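# 仕分けセル「Milto」、ケーブル経路を見直して運転再開

Aludwoodは9月、Emier棟で運用している双腕の仕分けセル「Milto」の点検と再調整を終え、通常運転に戻した。作業を担当したのは、セルの設計時から保守を請け負うZapataである。停止期間は12日で、ケーブル経路の変更、コンベヤベルトの張り直し、左右のアームの基準位置の取り直しを行った。

Miltoは、コンベヤで流れてくる小型部品を2本のアームで拾い、種類ごとに分けるセルである。扱うのは押しボタン部品と円筒形の電池で、押しボタンはキャップの色によって置き先のトレーが決まっている。黄色のキャップは黄色のトレー、黒のキャップは緑のトレーに入れる。電池はトレーには入れず、作業台の別の場所で受ける。

不具合が最初に記録されたのは8月だった。右アームが部品をつかむ直前に短く停止し、数秒後に自動で復帰する現象で、当初は週に一度程度だった。その後、1日に何度か起きるようになり、夜間の連続運転を見合わせていた。エラー履歴にはグリッパーの通信途絶が残っていたが、グリッパー単体を取り外して試験しても再現しなかった。

Zapataが運転中の姿勢を一つずつ確かめたところ、右アームが肘を深く曲げてコンベヤの端に手を伸ばす姿勢で、グリッパーへ向かうケーブルが強く引かれていた。以前の経路ではケーブルを肘の手前で固定しており、先の部分に余裕がなかった。コネクタの根元に繰り返し力がかかり、内部の接触が不安定になっていたとみられる。交換したケーブルは、肘の付近から緩い輪を描いてグリッパーに届くように取り回した。

左アームについても同じ考え方で経路を改めた。こちらは停止が起きていなかったものの、手首を大きく回す動作でケーブルの被覆に擦れた跡があった。輪を大きく取ると今度は作業台やトレーに引っ掛かるおそれがあるため、全姿勢を低速で通し、垂れ下がる位置を見ながら固定具の場所を決めた。固定具の締めすぎも避け、ケーブルが軸方向にわずかに動けるようにしてある。

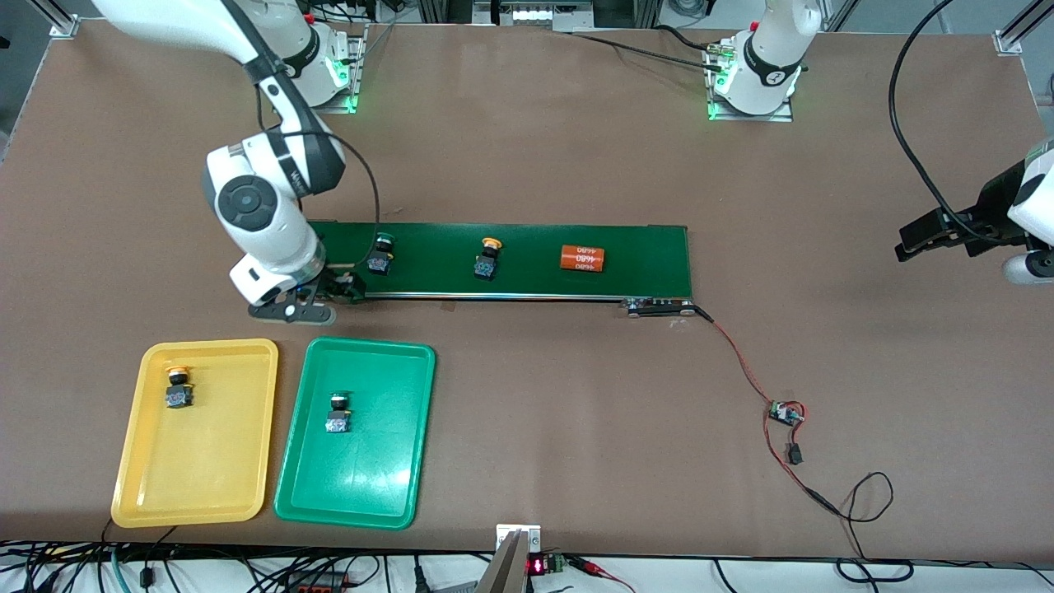 **Emier棟の仕分けセル「Milto」。緑のコンベヤに押しボタン部品と電池が載り、手前に黄色と緑のトレーが並ぶ。**

コンベヤ側では、ベルトの片寄りが見つかった。長く運転すると手前側のレールに少しずつ寄っていき、部品の通る位置も一緒にずれていた。アームは部品の位置を検出してから動くため、多少のずれは吸収される。しかし電池は横に寝た状態で流れるので、レールに近づきすぎるとグリッパーの指が入る隙間が足りなくなる。履歴を調べると、つかみ損ねの多くは電池で、押しボタン部品ではほとんど起きていなかった。

張り直しでは、両端のローラーを清掃したうえで調整ねじを少しずつ回し、そのたびにベルトを空運転させて戻り具合を確かめた。清掃の際、ローラーの端に細かな粉が固まって付いているのが見つかった。ベルトの縁が削れたものと判断し、ベルト本体も新品に替えている。交換後の送り速度は毎分775ミリに設定した。変更前より遅いが、2本のアームが交互に拾う間隔に合わせた値で、1時間あたりの処理数は落としていない。

コンベヤの端にあるモーターとセンサーのユニットも点検対象になった。ユニット本体に異常はなかったものの、基板へつながる赤と黒の配線が作業台の上を通っているため、清掃のときに引っ張られやすい。Zapataは基板側の端子を増し締めし、プラグの抜け止めを確認した。配線を台の下に通す案も出たが、今回は見送った。台に新たな穴を開けるとアームの土台に近い部分の剛性を測り直す必要があり、停止期間がさらに延びるためだという。

最後に行ったのが基準位置の取り直しである。ケーブルを替えるとグリッパーにかかる荷重がわずかに変わり、指先の高さにも影響が出る。作業では、まずアームの土台の固定ボルトを規定トルクで確認し、続いて各軸を原点に戻した。そのうえで、作業台に置いた治具の決められた点へ左右の指先を順に当て、制御側の座標との差を記録した。治具に触れる動作は片腕ずつ行い、もう一方のアームは退避姿勢で待たせた。

差が大きかったのは右アームの高さ方向で、以前の設定のままでは指先が台に近づきすぎることが分かった。補正後、部品を置かない状態で仕分けの全動作を通し、次に押しボタン部品だけ、続いて電池だけを流した。混在させての試験はその後に始めている。試験の最終段階では、種類を混ぜた182個を続けて流し、停止もつかみ損ねもなかった。トレーの入れ間違いも起きていない。

試験中には、押しボタン部品の置き方にも手を入れた。従来はトレーの中央付近から順に置いていたため、あとから置く部品が先の部品に触れて傾くことがあった。再開後は奥側から埋めていく順番に改め、グリッパーを開く高さも少し下げた。トレーの位置決めについては、作業台に貼った目印に合わせて人が置く方式を続ける。位置がずれたまま運転を始めないよう、起動前の確認項目にトレーの向きを加えた。

日常の手入れも見直された。これまでは月初にまとめて点検していたが、ケーブルとベルトについては間隔を詰め、4週間ごとに行う。ケーブルは輪の形が崩れていないか、被覆に白い擦れ跡がないかを目で見る。ベルトは空運転させ、手前と奥の隙間を両端で測って記録する。数値が前回から動いていれば、まだ許容範囲でもZapataに連絡する取り決めにした。

清掃の手順書には、アームを退避姿勢にして電源を落としてから布で拭くこと、作業台の配線を持ち上げて拭かないことが追記された。エアで粉を吹き飛ばす方法は、センサーに粉が回り込むおそれがあるとして禁止した。取り外したケーブルは廃棄せず、どの位置で傷みが進んだかを調べるためZapataが持ち帰っている。

Aludwoodは、夜間の連続運転を段階的に戻す方針である。まず日中の運転で履歴を集め、通信途絶の記録がないことを確かめてから夜間に広げる。同じ型のアームを使うセルはEmier棟にほかにもあり、そちらのケーブルも次の定期点検で経路を確認する。作業台の配線を台の下へ移す工事は、次回の長期停止に合わせて改めて検討する。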